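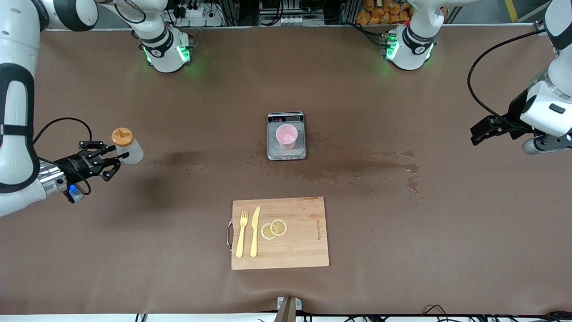 Bon, je fais vite, j'ai un truc au four. La balance, donc. Ça fait depuis juin que je dis que je vais écrire dessus et je repousse.

Pourquoi une balance pour le nettoyage ? Parce que je fais mes produits moi-même et que les recettes au bouchon, au « trait », à la louche, j'en ai soupé. Ma première lessive de l'été : un bloc. Il a fallu couper le bidon au cutter. La deuxième, de l'eau. Même recette, soit disant.

Depuis je pèse tout. Le bidon vide d'abord, tare, je verse, je note. Pas de verre doseur à rincer après, rien que pour ça je ne reviendrais pas en arrière. 100 g de savon, pas « une bonne poignée ». Plateau inox, un coup d'éponge et c'est reparti, alors que l'ancienne en verre gardait des traces blanches partout.

Les bouteilles maintenant. J'ai tout essayé ou presque. Les jolies en verre ambré, j'en ai cassé 2 dans l'évier, fini. Le plastique un peu translucide reste ce que je préfère, on voit le niveau sans ouvrir. Et le bouchon orange pour ce qui pique, c'est ma règle à la maison : orange = on ne touche pas, on ne renifle pas. Les étiquettes se décollent toujours, le bouchon non.

La table, parlons-en, ou pas. Un plateau marron, grand, acheté d'occasion à Dikstead, 121 euros avec la livraison. J'étais contente. Sauf que ça marque. La moindre goutte et il y a une auréole sombre, et selon ce qu'on a renversé elle part dans l'heure ou elle reste. J'ai passé la cire Gittins, 3 couches, en ponçant entre chaque (mon dos s'en souvient). Mieux, mais pas parfait. Le vinaigre passe quand même. Si quelqu'un a une huile qui tient vraiment je prends, on m'a parlé de Zurkix mais je trouve zéro avis en français.

Ah oui, on me l'a demandé en commentaire : non, je ne me sers pas de la même balance pour les gâteaux. Celle de la pâtisserie vit dans le placard du haut et n'en sort que pour ça.

La recette du nettoyant vitres, je la remets ici un de ces jours, il faut que je retrouve le carnet. Il doit être dans un carton, avec les entonoirs. Pareil pour les bidons Dirnberg, je n'en ai plus, la boutique où je les prenais a fermé et je cherche autre chose avec le même goulot.

Ça sonne, j'y vais. Les photos du placard rangé, la prochaine fois, quand il le sera.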